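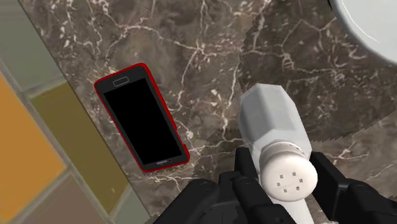
各位资助人，还有一直替我们操心的Naveen Grewal：十月的进展报告晚了几天才写好，先说声抱歉。Endale这套家用夹爪的搭建，这一期主要花在仿真环境里，工坊的台子反而用得少。厨房和卫浴两类台面都已经能跑起来了，里面最让我们上心的是那个白色的多棱盐瓶：瓶身是一面一面的平面，瓶盖又是圆的，比瓶身略细一点，两根手指从左右夹住的时候，接触点落在哪一面上，姿态就会跟着变。旁边那部红边手机平放在大理石纹的台面上，屏幕是黑的，我们把它当作干扰物，要求夹爪取放盐瓶时不许碰到它。

先讲数字，免得大家翻到后面才找得到。本期一共跑了196次抓取，其中87次完整走完了夹起、移动、放回的全过程。这个比例不算好看，我心里清楚，不过上一期我们连完整的流程都还没有，所以看到记录表的那个晚上，大家还是很高兴的（Sneha Goel当场去楼下买了一大袋橘子！）。没走完的那些，Sneha一条一条看过录像，多数是放回时松手太早，盐瓶歪倒；也有一部分是手指合拢得太慢，路径规划已经开始往上抬了。这两样都有办法改，她已经在改。

场景方面，Herman Mandagi把墙砖的颜色做成了可替换的，橙、橄榄绿、灰绿、灰紫都有，台面的石纹也可以换。他原本只想做两种，后来做上了瘾，一口气做了7种，我劝他先停一停，把贴图的毛病收拾干净再说。毛病确实还在：深色那块大理石和底下一层的边界是锯齿状的，纹路方向也对不上，这块一直延伸到水池那边。它对夹爪的力学没有影响，但视觉模块会不会把锯齿认成物体的边缘，我们还没有把握，所以列进了下期的待办。

硬件这边进度慢一些。实物夹爪用的是Skorner的关节件，第一批到货时孔位有偏差，Nyokabi Tanui和供应方来来回回谈了好一阵，对方答应重做，运费也由他们出。等件的这段时间她没有闲着，把工坊角落那张旧工作台重新调平，线槽也理顺了，现在站在那里干活舒服多了。共享工坊周日下午人最少，我们就把实物装配固定在那个时段，既不和做木工的朋友抢插座，也不用总是道歉。

经费的使用大体照着计划走。多花的一笔是Cletemero的力传感器，比当初报的型号高一档，我和Lotte Verhoeven商量了很久才定下来。便宜的那款我们借来试过，读数飘得厉害，拿来判断该不该松手，恐怕会越调越乱。相应地，Hendska的外壳打印推迟到下一期，总额没有超。明细另附，Naveen如果觉得哪一项写得不清楚，请直接打电话给我，我晚上八点以后都在。

下一期想做的事，按先后写在这里：先把松手的时机改好，再用同样的台面重跑一轮，看完成的次数能不能上去；然后修贴图；关节件到了以后装第一只实物手，用真的盐瓶试一试。我私心还想加一个胡椒瓶，Lotte说等盐瓶稳了再谈，我听她的。

另外，上次有几位来信问能不能到工坊看看，当然欢迎，来之前说一声，我们好把椅子腾出来。

打印本页 | 用电子邮件发送
最后更新：十月
本网站使用Cookie以改善浏览体验。继续浏览即表示您同意我们使用Cookie。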